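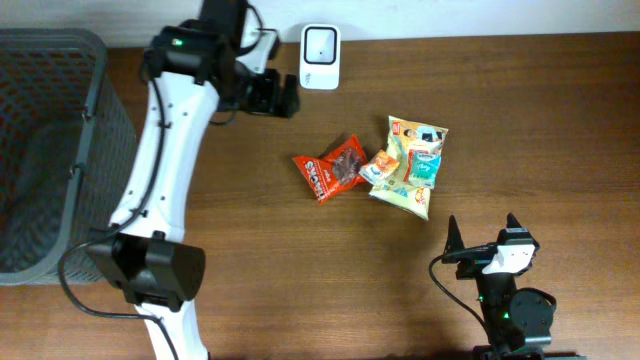
Attachment 1: packing table, grey mesh basket at left, snack packets on the table top.

Ticket subject: Snack packets not reaching the basket before collection
Site: Wumelbridge, refreshments room
Raised by: Jingyi Lu
Assigned to: Guangming Zou
Priority: Normal
Status: Resolved, awaiting confirmation

Summary
Visitor baskets have been sent to the meeting rooms with fewer snack packets than the order sheet states. The shortfall was reported on three occasions in April. Stock levels in the cupboard were correct each time.

Entry 1 – Jingyi Lu
The Friday order was for 15 packets. The basket was collected at 8 a.m. and the receiving room reported that part of the order was missing. The remaining packets were later found on the packing table. Please advise whether the basket should be held back until the table has been checked.

Entry 2 – Guangming Zou
Acknowledged. The order sheet and the stock record have been compared and no error was found in either. Please confirm who signs for the basket, and whether the packets are counted at the cupboard or at the table.

Entry 3 – Jingyi Lu
They are counted at the cupboard only. The porter signs on collection. There is no second count.

Entry 4 – Guangming Zou
The cause appears to be the point at which the count is made. With immediate effect, the following applies at Wumelbridge:
Packets are to be counted into the basket and the figure entered on the sheet.
The table top is to be checked before the porter signs.
Any packet left on the table is to be added to the basket or returned to the cupboard, and the sheet amended.

Entry 5 – Baoshan Qian
The revised sheet has been issued. Copies of the former version should be destroyed. Tulanholm uses the same form and has been informed – no shortfall has been recorded there.

Entry 6 – Jingyi Lu
The new sheet was used for this morning's order. All 15 packets were received and the sheet was signed at both ends.

Entry 7 – Guangming Zou
Noted with thanks. Status changed to Resolved. The ticket will close after three working days unless a further shortfall is reported.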